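Accept cookies? We use them to remember your settings and count visits. OK | Manage

Diary: the week of the hands

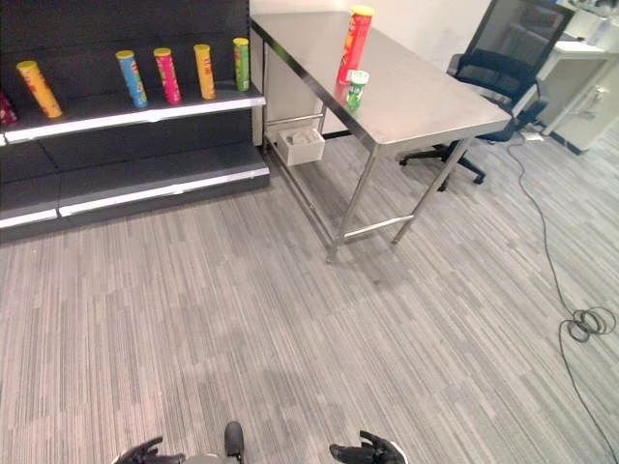
The snack shelf and the steel table, from the head camera.

December, and the heating in the lab has two moods, off and tropical. I did most of today in a T-shirt with my coat on the back of a chair in case it changed its mind. But it was a good day! A long one, and my back is complaining, but a good one, and I want to get it down before I forget which settings belonged to which run (I have done this before, and the me of the following morning was not pleased).

So, hands. We have been going round in circles on this since the autumn. Aled Foulkes wants to stay with the plain two-finger gripper from Ziseck, which he has used on everything for years and which he defends the way other people defend a football team. I wanted a proper go with the multi-fingered pair from Lastamau, and I finally got my way, so those are the ones on the robot now. They look wonderful. They also have a lot more joints than I have patience, and the first hour this morning went on nothing but calibration, with me nudging each finger in turn and writing down where it thought it was and where it plainly was.

The job is restocking. Cans of crisps and the like, off the table and on to the shelf, and also along the shelf when one has gone over, so there's one leaning at the left end which gives the planner something to chew on. A leaning can is a completely different animal from an upright one. With an upright can you come in from the front, close, lift, and you're done. With a leaning one you have to decide whether you are picking it up or straightening it, and the controller is dreadful at deciding. It dithers. It goes in a little, comes out a little, goes in again, like somebody at the edge of a cold swimming pool.

We ran the same set with both, the Ziseck in the morning from last time's logs (I replayed them to make sure I wasn't remembering them kindly) and the Lastamau hands live after that. I'd set the closing time at 500 milliseconds for both, which Aled said was unfair to his gripper because it can close much faster, and I said it was unfair to mine because it would like to close much slower, and we agreed that this probably made it fair.

On upright cans I have to admit there's nothing in it. The two-finger gripper is quick and boring and gets them. The hand gets them too, with a lot more fuss, and every now and then the little finger arrives late and gives the can a shove. On the leaning one, though! The hand went in with the thumb low and the fingers behind, and stood it up against the palm, and then took hold. Lovely. I made a noise. The gripper's way with the same can was to pinch it by the lid end and swing it about, and twice in the old logs it went off along the shelf and took its neighbour with it.

Then the tall red can and the little squat green-and-white one on the table. I'd put the short one just in front of the tall one on purpose, because I wanted to see what the fingers did about a tall thing standing behind a short thing. They did not do well. The reach for the red can came in too low and too straight and the knuckles went for the short one first. I added 90 millimetres to the approach height and that sorted it for the red can, but then the approach to the short one was silly, all that way up and then all that way down again, so now each can needs its own height and I shall have to make a table of them. I can hear Aled saying that his gripper wouldn't need a table. It would, though, I checked his code.

The steel is a nuisance as well. The top is brushed but it still throws back a faint copy of whatever is standing on it, and the Ultari camera we had on before used to get quite muddled and put the bottom of the can somewhere inside the table. The Zaki is better. I don't know why it's better and I would like to, but I've been through its manual, and the chapter on reflective surfaces is a paragraph telling you to avoid them. Depth on the carpet is fine with both. Depth on the black shelving is so-so with both, and the white strips along the front edges help more than anything I've done in software, so I'm now finding the shelf by its strips and working backwards from there.

Things I changed, for when I've forgotten:

finger speed down a notch on both hands
thumb goes first, others follow
wrist limit back to the default (I'd loosened it last week and not told anyone, sorry Aled)
rest pose low and wide, so the hands stay out of the way while the camera has its look
lower shelf still not in the map, do this FIRST tomorrow

That last one matters because the whole lower tier is empty and waiting, and the plan is to fill it from the table. The surface slopes, too, and I haven't a clue yet how the hands will manage letting go on a slope. The gripper just opens and that's the end of it. The hand opens one finger after another unless you tell it otherwise, and I can picture a can rolling gently off the last of them and away across the floor. We'll see. I might try letting go with everything at once.

We had 8 clean runs in a row late in the afternoon, which is the best the Lastamau pair has managed, and I was so pleased that I went for one more and the left hand stopped dead with a joint fault. I restarted it. Same fault. I went and had a cup of tea and a mince pie, restarted it again, and it was fine. I've written "heat?" in the log with a question mark, and knowing that room it could well be.

Aled came by before he went home and watched it stand the leaning can up. He watched it three times. Then he said, "Well, it's very slow," and I'm taking that as a compliment.

Tomorrow: lower shelf, the height table, and the letting go.

Print this page | E-mail this to a friend
2 comments | Share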